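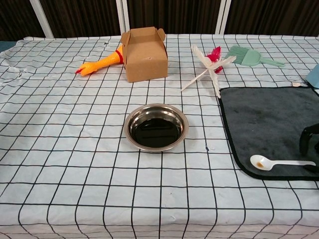
How far along is the prop table for the Ninden family play days? Most of the way there, with the cloth and the small stuff settled and the curtain still to be hemmed.

08/05/2012

Hello to everyone at the Siddiqui Fund! I promised a proper update before the money ran out, and I'm happy to say it hasn't (we have 86 dollars left of the materials budget, which I'm guarding like a hawk).

The white cloth with the black grid was the big win. I went back and forth on plain white for weeks, but the lines make it so much easier to put things back where they go between sessions. It does crease like mad — the left side especially — so I'd like to spend 10 dollars of what's left on clips. The brown curtain stays. I tried a blue one from Humitz and it made everything look chilly.

As for props, the rubber chicken with the red band on its neck is in, of course, and so is the feather toy. The little brown carton with the flap top is staying plain for now, though I keep wanting to paint it. The steel bowl with the dark liquid is for the "what's in the pond?" story, and I love how shiny it looks against the white.

Still to do:

- hem the curtain
- finish the script for the Uma story (two pages to go!)
- print 135 take-home sheets

I'd also like to ask for 100 dollars toward a second cloth, so one can be in the wash while the other is out. If that has to wait for the December round, that's fine — I can iron this one a while longer.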